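The Wednesday Shift

I told my sister I'd be done with the kids' room by lunch. She laughed so much she had to put the phone down. I'd only taken the job to pay off the car, and I thought tidying was tidying – you see a thing, you pick it up, you put it where it goes.
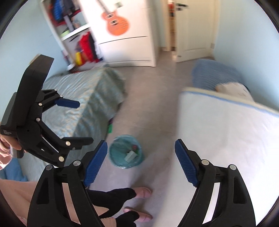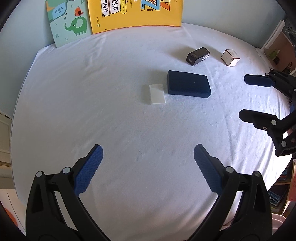

Beds, a bin, books against the wall.

Tonmont, 26 November 2025

Sezer wants 81 goes at this room before they'll let the Clerkavex near it. The Clerkavex is the machine, and so far it can fold a tea towel if you lay the towel out flat first and don't breathe on it. At the Zeneo shop in town they had one on the tills in March, bagging up. It put a melon on top of somebody's eggs and then waited for the next customer.

So I do it first, slowly, with grippers for hands. Pick up the navy case. Put down the navy case. My thumbs know things now that I couldn't explain to anyone! Books are all right if they're standing up. A bin bag is a horror. I've had a pillow go soft on me halfway across the room and had to chase it with both arms out like my nan after a hen.

Four goes before tea, four after, and roughly 60 swear words in between (they can't hear me, I asked).

My sister rang back in the evening.

"Can it make a bed yet?"

"It can find the bed," I said.

She wanted to know if it would take my job when it learnt. I said I supposed it would, but then I looked at that big white sheet, all its creases running off in different directions, and I pulled one corner straight and another came up. I told her I'd probably be all right for Christmas. Then I put the case back where I'd found it and started again from the door.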